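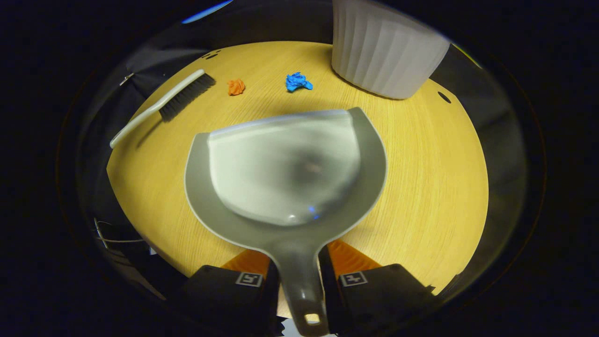

Women in Coaching at Mesgate College
Student project report, Sport and Community Studies
Sze-wing Chuang
Oct 22, 2021

Background
Mesgate College has 3,353 students and fields teams in netball, rowing, hockey and athletics. My project looked at how women came to coach these teams and what support they had in their first years in the job.

Method
I interviewed three coaches in May and read the yearbooks held in the Wukwood library. Two of the coaches had also played for the college. Interviews went for almost 2 hours each and were typed up in full. Some yearbooks were missing, so the early rowing results are incomplete.

Findings
All three coaches started out unpaid while teaching full time. Travel to away games at Ganddale came out of their own pockets until the athletics department set up a grant of $1,000 a year. The hockey coach said the grant mattered less to her than getting regular training times on the main oval. Each of them named an older coach who had talked them into applying.

Limits and next steps
The sample is small and covers one college. I would like to speak with former players next, starting with the netball squad. Transcripts are kept with the project supervisor and can be read on request.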